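August
Ludger Bauerfeind, with corrections from Sabine Brinkmann

Section 4. Gray floor, Alldale workshop: cleaning and recoating

Read the whole section before opening anything. Covers the light gray gloss floor in the main room only. The corridor is bare concrete and has its own sheet. The store room has vinyl, leave it alone.

Finish is Cindano Clear Gloss over the old gray base. Cleaner is Clallura concentrate, the blue cap. Pads and mop heads from Rieger. If something on the shelf has a different label, ask Sabine first, don't guess.

4.1 What you need

Two mop buckets, one for cleaner and one for rinse. Mark them, tape is fine.
Flat mop with clean heads. More heads than you think.
Separate microfiber applicator for the finish, still in its wrapper. Not one of the mop heads.
White pad and hand block.
Red pad, only for the worn strip by the roller door.
Paint tray, the wide one.
Painter's tape.
Gloves, eye protection, clean shoes or overshoes.
Vacuum with the brush head. Check the bristles for stuck screws.
The kneeling mat if your knees are like mine.

Stock number for the finish is 229. There is another Cindano can one digit off which is a matte. Same can, same lid. Read the number.

4.2 Clearing and dust

1. Take chairs, crates and loose cables out to the corridor. Benches on wheels can go too. Anything bolted down stays, tape around the feet.

2. Roll up the mats and beat them outside. They stay out until the finish has hardened, see 4.6.

3. Vacuum toward the door, slow passes. Then the edges with the narrow tool. Then again under the radiators, where it always collects.

4. Run a bare hand over a few spots. If it comes up gray, vacuum again.

Caution: no broom. It puts the dust up and it lands back on the floor during coating. We did this last time and sanded for an afternoon.

4.3 Washing

1. Lukewarm water in the first bucket, Clallura by the mark on the measuring cap. One cap per bucket. Stronger does not clean better, it leaves a film.

2. Clear water in the second.

3. Mop a strip as wide as you can reach without stepping in it. Let it sit a moment, don't let it dry.

4. Go over the same strip with rinse water and a clean head.

5. Next strip, overlapping the last one by a hand's width.

6. Change the rinse water as soon as it looks cloudy. Do not try to save a trip to the sink.

Black heel marks: white pad, bit of cleaner, light circles. Stop as soon as the mark is gone or you get a dull ring that shows through the new coat.

Tape glue: plastic scraper held flat, then cleaner. No solvent. Sabine tested one on the corner behind the door and the corner is still soft.

Note: faint streaks can stay in this surface even after a good rinse. A gloss floor in a light color shows a lot when the light comes in low. Get down and look from the side before you decide to wash the whole room agian. If a streak wipes off with a damp cloth it was cleaner film, rinse that strip. If it stays, it's in the old finish and the recoat may even it out. May. 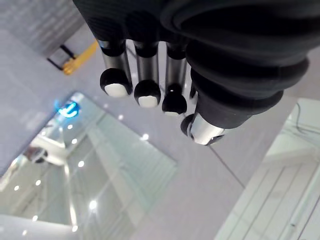 Let the washed floor dry with the windows tilted. Fans are OK at this stage, pointed at the wall. At the coating stage no fans at all.

4.4 Test patch

Skip this only if the last coat was also Cindano and you know it for a fact.

1. Pick a spot behind the cabinet or beside the door frame. Tape a square, hand sized.

2. Scuff with the white pad. Wipe. Dry.

3. Thin layer of finish with a cloth.

4. Leave it overnight.

5. Press a strip of tape on it and pull sharply. If finish comes off with the tape, stop there and call me. The old coat has to come off first and that is Section 5.

Fisheyes in the patch (little round craters) mean grease or silicone. Wash again, that area at least, new patch. Don't coat over it hoping.

4.5 Coating

Windows shut just before you start, door closed, sign on the door. Start in the far corner and work back to the roller door. Sounds obvious – people still end up in the corner.

1. Scuff the whole floor with the white pad, straight lines, light pressure. Red pad for the worn strip only, then white over it.

2. Vacuum. Wipe down with a damp cloth, then a dry one.

3. Stir the finish. Do not shake the can, bubbles stay in it for ages.

4. Pour into the tray, not onto the floor. The old manual said pour on the floor. Ignore that page.

5. Wet the applicator with water, wring hard, then load it.

6. Lay it down in long pulls in the same direction as the windows. Keep a wet edge. Each pull overlaps the last.

7. Once it starts to pull under the applicator leave it alone. A missed bit gets caught in the second coat, a reworked bit gets a ridge you'll see from the door.

8. Let dry until you can touch it and nothing comes off on the finger. Depends on the weather, in August quick, in winter go home.

9. Second coat same way but across the first.

Two coats. Not three, it goes yellow at the edges over time.

Caution: gloves and eye protection on while pouring. Finish on skin, soap and water right away. Finish in the eye, rinse and go to a doctor, take the can along for the label.

Caution: wet finish is as slippery as ice and you can't see where it starts. Tape across the door before you leave.

Tape around bench feet comes off while the second coat is still a little tacky. Pull low and slow, back over itself. If you forgot and it's hard, cut along the edge with a fresh blade first.

4.6 Putting the room back into use

Socks only the next morning. Shoes the day after. Benches back when a fingernail pressed in leaves no mark, and lift them, no rolling the first time. Felt under every foot that isn't a wheel. The felt pads are in the Rieger box, we had nearly 100 but check.

Mats last. Leave them off a full week if you can stand it, rubber backing prints into new finish and the print does not come out.

No wet mopping during that week either. Dry microfiber only.

4.7 Problems

Dull patches: coat too thin or put down on a damp floor. Scuff the patch and recoat out to the nearest tape line, don't feather it.

White haze: moisture underneath. Give it a few dry days with the heating on. Mostly clears by itself.

Hairs and bits in the finish: wait til hard, then white pad, then see if you can live with it.

Sticky after a night: too thick. Air the room, keep everyone off. Don't put powder on it.

Footprints in the second coat: same as dull patches. And find the shoes.

Leftover finish goes back in the can only if it never touched the floor. Lid on tight, write the month on it, bottom shelf. Empty cans to Sabine, not in the bin by the sink.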